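Module project report, product and materials strand
Submitted 24 November 2024

# Lids that stay on: comparing reusable freezer tubs for home cooks

## What I set out to do

My flatmates and I batch cook. Every week at least one tub comes out of the freezer with its lid popped at a corner and the food gone grey and dry. So the project: take four kinds of small freezer tub sold for home use, freeze food in them, find out which lids hold and which don't, and see if the packet claims help a buyer choose.

Brief said "a household product you use yourself". This fits.

Four tubs tested:

- **Skokura** clip-lid tub, hard clear plastic, four side clips
- **Stelport** press-on lid, thin plastic, sold in stacks
- **Văduva** glass dish with plastic clip lid
- **Dorum** folding silicone tub, push-down lid

All bought new from the same shop or its website. Nearest size to half a litre I could get in each. Not a perfect match, the Dorum is wider and flatter when open, more on that later.

## Background reading (short)

Most of what I found is either shop copy or cooking blogs. Shop copy says "leakproof", "airtight", "freezer safe" and doesn't say how it was checked. Blogs mostly say leave a gap at the top for the food to swell. Everyone agrees on that. Water gets bigger when it freezes, by roughly nine per cent, so a tub filled to the brim with soup has to go somewhere, and the lid is the weakest place.

Less agreement on cooling first. Some say lid on straight away, some say wait till fully cold. I went with lid on once cool, in the fridge, then freezer.

Lid loss on thawing hardly gets a mention anywhere. My own tubs pop as often on the way out as on the way in, so I added it to the plan.

## Method

Three fillings: plain water, tomato soup, cooked rice. Water as the worst case, rice as the easy one, soup because that's what we eat.

Each tub filled to a marked line, with a finger's width left at the top. Then a second round with no gap at all, because people do that when they're tired and want the last of the pan gone.

Steps each time:

1. Fill, wipe the rim, lid on
2. Overnight in the fridge
3. Freezer drawer, flat, nothing on top
4. Check the lid, corners first
5. Thaw in the fridge, check again
6. Tip over a plate and leave it

A lid counted as failed if I could slide a strip of paper under any part of the edge. Crude but the same for all of them. I had wanted to use a feeler gauge and couldn't get hold of one in time.

In all 59 checks were written down. Two had to be thrown out, drawer left open by somebody overnight and everything half soft.

Tubs were washed by hand between rounds. We have no dishwasher so I can't say anything about dishwashers, which is a gap, I know.

## Results

### With a gap at the top

All four held with rice. Not very exciting. With soup the Stelport lifted at one corner in the first round and the same corner again later, so I think it was that lid and not the filling. Bought another pack, same size, and that one was fine for the rest of the run.

Skokura and Văduva both held with water and soup. Skokura clips got stiff when very cold, needed two thumbs, one of them has a white stress line across the hinge now.

Dorum held but bulged. The walls give, which takes the strain off the lid, and I think this is why it did better than I'd guessed.

### With no gap

| Tub | Rice | Soup | Water |
|---|---|---|---|
| Skokura | held | held | one clip sprung |
| Stelport | held | lifted | lid off |
| Văduva | held | held | not done |
| Dorum | held | held, bulged | held, bulged |

I didn't do water to the brim in the glass. The leaflet in the box says not to and I share that freezer with three other people.

### Thawing

Here the order changed. Stelport lids that had held in the freezer let go in the fridge more often than any other. The Dorum lid relaxed as the ice went and was loose by the end, and it leaked when tipped. Clip lids fine both times.

### Tip test

Skokura no drips. Văduva a few drops with soup, none with water, probably a smear left on the seal. Stelport dripped every time. Dorum dripped after thawing, not before freezing.

## Cost

Added up the receipts, 55 pounds for the lot including the replacement Stelport pack and the ingredients. Glass was the dearest per tub and the Stelport the cheapest by a long way, and if you give food away to people who never bring the tub back then cheap counts for something.

Weight matters too if you carry lunch. The Văduva dish with lid came to 434 grams empty on our kitchen scales. Food on top of that and it's a lump in the bag.

## Washing and storing

Small section, but flatmates asked for it. Tomato stained the Stelport after one go. Skokura a faint orange after several. Glass clean. The Dorum held on to the smell of soup, a soak with bicarb shifted most of it.

The Dorum folds flat, handy in a small kitchen. Stelport tubs nest but the lids wander. Skokura don't nest at all as the rim is square and deep. Seal on the Văduva comes out for cleaning and is a pain to get back in the groove, used the handle of a teaspoon.

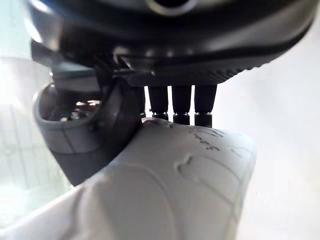

*4 minute read*

## What the packets say

Copied out the wording from all four and put it next to my results. "Freezer safe" was on every one and it's true in the sense that none of them cracked. It tells you nothing about the lid though. "Airtight" was on two, and one of those was the tub that dripped after thawing.

Only one leaflet gave a fill level. Only one said anything about thawing and that was a warning about putting glass straight into a hot oven. A line moulded on the inside of the tub would do more good than any of the words on the sleeve, and I'd expect it to cost next to nothing to add.

## Problems with the work

- One of each tub, apart from the Stelport, so a bad single lid could skew everything. It nearly did
- Shape not matched, the Dorum is wide and shallow so it freezes faster
- Paper strip test depends on how hard I push. Tried to be even about it
- Freezer drawer temprature not logged. The dial was left at the same setting throughout, that's all I can say
- Few rounds. Lids wear out over months and I had a few weeks in November

If I did it again I'd buy three of each and stop bothering with rice.

## What I'd buy

For soup and stew, the Skokura, gap left at the top, clips opened gently when cold. For anything going from freezer to oven by way of the fridge, glass. For giving away, the Stelport, and put it on a plate to thaw. The Dorum is good for freezing a block of something, which you can then push out from underneath and bag up. As a lunch tub no.

Flatmates have already taken the Skokura ones.

## Notes for the marker

Raw check sheet is in the appendix folder, handwritten then typed up. Rounds are in date order exept the second Stelport pack, which is at the end. Blank cells mean not tested. Receipts scanned in the same folder.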